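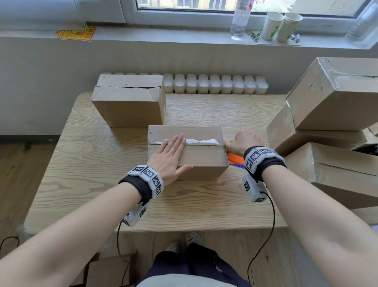

封箱工位，双腕各戴标记带，线缆从桌沿往下走

腕部标记采集的现场规范，征求意见（封箱任务）

版块：数据采集与标注 > 规范讨论

楼主 seulgi_kwak
Clivimon 项目的封箱任务要写一份现场规范，采集员、质检和标定三边都用同一份。草稿先放出来，欢迎挑毛病。已经过了一轮内部讨论，Renato Quiroga 和 Milagros Cáceres 也会在楼里回。

草稿第二版：

一、佩戴。标记带戴在腕骨上方，袖子卷到前臂中段或穿短袖。扎带松紧以手腕转动时模块不跟着滑为准。左右手的带子不得互换，编号登记在当班表上。

二、走线。线缆从模块下方引出，经桌沿垂到地面，不得横跨桌面，不得绕过椅腿。

三、桌面。当前任务要用的箱子和胶带可以放在桌面，其余放到右侧台面。

四、刀具和切割器。不用的时候刀口朝向远离手的一侧，不得和另一只手同时按在一条箱边上。

五、录制。每段从双手离开纸箱开始，到双手离开纸箱结束。中途掉胶带、撕断、贴歪，都不停录，在备注里写明。

六、标定。换带子、换电池、模块磕碰之后必须重新标定。

七、环境。窗台、墙面、地面在同一批次内保持不变。

主要想听第三、第四和第七条的意见。

2楼 r.quiroga
第五条支持。Graston 那批数据里，采集员一贴歪就停录重来，结果下游拿到的几乎全是一次成功的动作，模型碰到胶带粘手就不会处理了。后来补录了126段带失误的，效果比再加几倍的成功样本好。

第六条太宽。“磕碰”怎么算？手背碰一下箱子算不算？建议写成模块碰到硬物并且位置有可见偏移。不然采集员要么每五分钟标定一次，要么干脆不报。

3楼 tiepianxiaozhou
第七条我反对，写得太死。
窗台上放两个纸杯、两瓶水，放在那里一个上午，谁喝了一口就算环境变了？我们组之前也这么写，执行了一周就没人管了，规范里有一条没人管的，其他几条也跟着松。
我的建议是只管桌面和右侧台面，窗台写“可有日常物品，不得有屏幕、证件、含姓名的纸张”。

4楼 m_caceres
回3楼，同意拆开，但是理由不一样。做质检的时候我并不在意水瓶挪没挪，在意的是反光。封箱胶带本身就亮，窗户又在正对面，楼主第一张图里箱顶那条透明胶带就有一块白色反光。背景里再多几件会反光的东西，抽检时更容易看漏。
所以第七条可以改成两句：
（一）桌面及右侧台面，同一批次内不增减与任务无关的物品；
（二）窗台允许放日常物品，镜面、屏幕、带个人信息的东西一律拿走。
还有，窗外能看到楼面的工位，要先问清楚画面里出现室外能不能对外发布。有的合作方不许。

5楼 楼主 seulgi_kwak
4楼两句直接收进第三版。室外那条单独写到发布审批里，不放现场规范，采集员判断不了。

接着说第三条。下面是同一工位用胶带卷的一张，皱塑料膜就捏在手里。 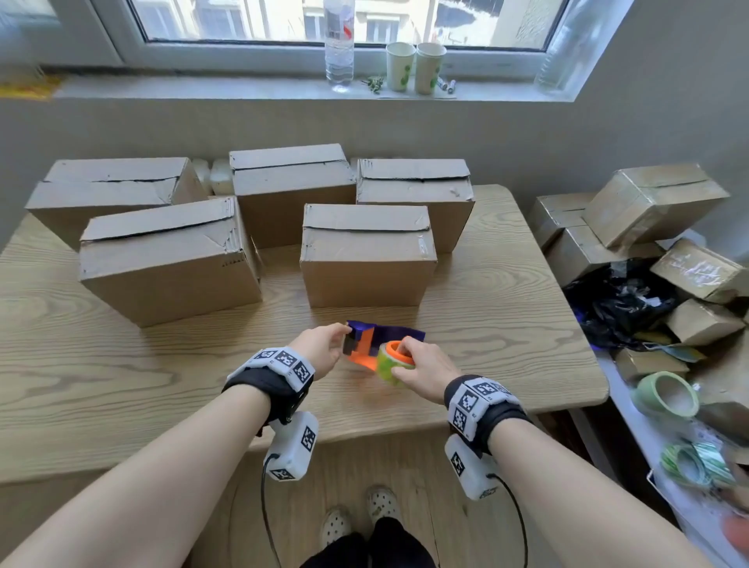 左手捏皱塑料膜，右手拿胶带卷，桌上五个封好的纸箱

我的问题是：塑料膜算任务用品还是算垃圾？桌上已经封好的箱子要不要先撤？

6楼 figueroa_lab_03
我们实验室的做法：任务结束前不清垃圾，任务之间清。膜在手里的时候就算任务的一部分，标注上记“处理包装”。硬要采集员先把膜扔了再开录，等于把真实工序里最常见的一段剪掉了。

封好的箱子不用撤。真实的打包台上本来就会堆着成品。要管的是前排那一只，也就是手正在操作的，四周要留出手掌能放平的地方。草稿里可以写个底线，比如操作箱左右两侧各留一掌宽。

7楼 r.quiroga
回6楼，留一掌宽我赞成，不撤成品箱我有保留。箱子在桌上堆多了，后排会挡前排，做箱体位姿标注的人很痛苦。我接手过一批971段的封箱数据，里面有101段因为后排箱子遮挡退回重标，占了一成多，工时全算在标注组头上。
至少给桌面上的箱子数设个上限。

8楼 figueroa_lab_03
设上限可以，数字谁定？桌子大小不一样，箱子大小也不一样。写死一个数，到了小桌子上照样挡。

9楼 m_caceres
按排数定。桌面最多3排，后排允许被挡，前排完整可见。标注规范里同步写明后排箱子被挡时只标可见部分，不退回。退回那101段，我看主要是标注规范没写，怪不到现场。

10楼 r.quiroga
这个可以接受。不过“前排完整可见”要注明手的遮挡除外，否则没有一段能过。

11楼 luzi_2
路过，做安全的，说一下第四条。
现在这句“不得和另一只手同时按在一条箱边上”，我读了三遍才明白。采集员不会读三遍。建议拆：
刀口不朝手；
切胶带时另一只手离切口至少一个手掌；
放下工具时刀口朝桌子里侧。
另外鞋子没提。线往地上垂，地上还有纸袋，穿洞洞鞋这类鞋进工位，我们这边是不允许的，要求包跟。第一张图地上就有个纸袋，线也往地面垂，走一步就可能踢到。

12楼 tiepianxiaozhou
坐着录的工位也要包跟？采集员一坐两个小时，脚基本不动。我觉得有点过。

13楼 luzi_2
坐着也要站起来换箱子。掉下来的东西可不管你坐着站着。切割器从桌沿掉下去，落点就是脚面。鞋这条各家尺度不同，我不坚持写“必须”，但是至少要有一句，然后由场地负责人签字决定。

14楼 楼主 seulgi_kwak
鞋的问题先写成“由场地负责人规定，并写入当班表”。luzi_2 的三句切割要求全收，原句删掉。

再贴一张用手持切割器的，大家看第二条走线和11楼的距离要求放在一起现不现实。
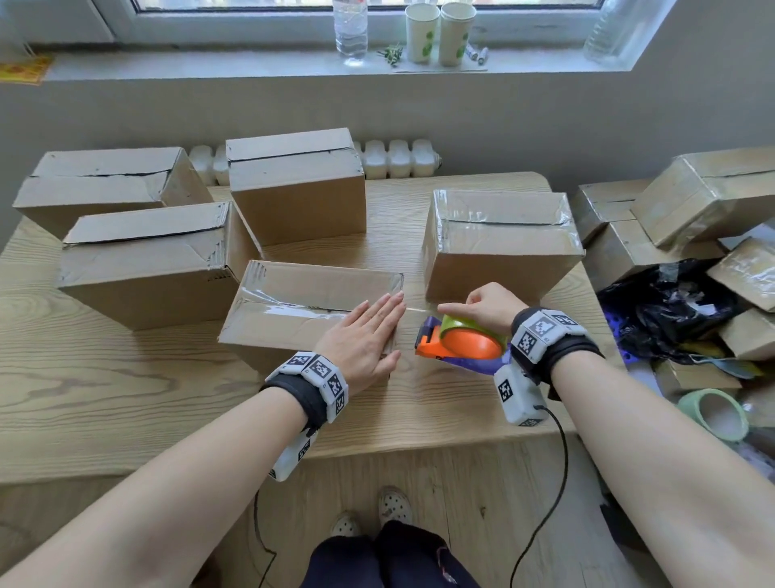 手持切割器拉胶带，左手压住箱体右端

右手拉胶带的时候左手必须压着箱子，箱子本身不大，离切口一个手掌有时做不到。

15楼 joelle_darwish
我带过 Nunadico 的采集员培训，说点现场的。

距离要求分两个阶段写。拉胶带阶段，左手可以压在箱端，刀口还没动作，按住箱子反而更稳。压下切断的那一下，左手往箱子中间退一个手掌再切。新人练半个小时就习惯了，动作也更好标，因为两个阶段中间有个明显的手部位移。

走线方面，第二条写“经桌沿垂到地面”，没写余量。手往前伸到后排箱子的时候，线会被拉直，带着模块往下转。要求是双臂向前伸直，线还有一点弧度，开录前做一次这个动作，录进片头也没关系。

16楼 tiepianxiaozhou
让采集员退手再切，动作就不自然了吧。普通人封箱谁这么干？数据要的不就是自然操作？

17楼 joelle_darwish
采集员的手比自然重要。再说仓库里受过培训的打包员就是这么切的，你要学的对象是他们还是在家拆快递的人？这个各组自己选，但规范不能写成允许手指贴着刀口。

18楼 tiepianxiaozhou
行，安全这块我不争了。我还是觉得应该在数据说明里写清楚动作经过培训，别让用数据的人以为是随手封的。

19楼 m_caceres
18楼说得对，数据说明里加一栏“采集员是否受训及受训内容”。

质检这边补一条，佩戴检查别只查手腕上面那块。手腕下方挂着的模块也有标记，翻腕的时候靠它接上。抽检时我会看翻腕前后位姿有没有跳，跳了先查下面那块有没有贴到胶带。封箱任务里标记面粘上一小条透明胶带很常见，肉眼不容易看出来，反光角度一变就识别不到。建议每换一卷胶带擦一次标记面。

20楼 r.quiroga
擦标记面用干布，别用酒精。我们有一批印刷标记擦花了，整批重贴。

21楼 楼主 seulgi_kwak
汇总一下第三版的改动，有异议继续跟：

第一条，加：腕上和腕下标记面都要检查，每换一卷胶带用干布擦一次。
第二条，加：双臂前伸时线缆留有弧度，开录前做一次前伸动作。
第三条，改：桌面最多3排，前排完整可见（手的遮挡除外），操作箱两侧各留一掌宽。手中的包装膜算任务内容，垃圾在任务之间清理。
第四条，重写：刀口不朝手；拉胶带时可压住箱端，切断时另一只手退开一个手掌；放下时刀口朝桌子里侧。
第五条，不变。
第六条，改：模块碰到硬物且位置有可见偏移时重新标定，换带子、换电池照旧。
第七条，按4楼两句。
新增第八条：鞋由场地负责人规定，写入当班表。

数据说明加受训一栏。标注规范的遮挡部分由 Renato 另开一帖。

22楼 figueroa_lab_03
第六条“可见偏移”还是靠眼睛。能不能在带子边缘的皮肤上画一道笔线，线和带子对不上就重标？我们一直这么做，水性笔就行。

23楼 r.quiroga
出汗会糊。夏天试过，下午就看不清了。

24楼 figueroa_lab_03
那就午休后补画一次。比没有参照强。

25楼 楼主 seulgi_kwak
笔线先作为可选做法写进附注，等三月那批录完看重标次数再定要不要转正。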